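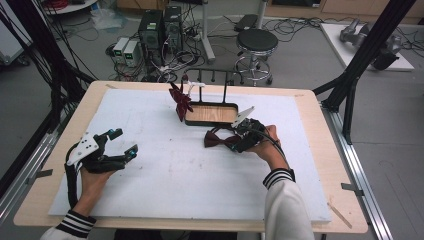 Members of the Tarkley interfaith council voted in November to petition the shire over the vandalism of two prayer halls. The petition carries 2,959 signatures. Dress for the handover is formal, and a dark burgundy bow tie like the one lying on the white board will do.

Filed under: Community, Faith & Rights
106 shares 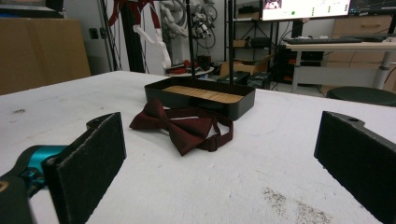

Imogen Treloar

Councillor Mervyn Bickerstaff said the shire would reply in writing. Organisers want better lighting at both halls and a police liaison officer. The halls remain open for evening prayers.

159 comments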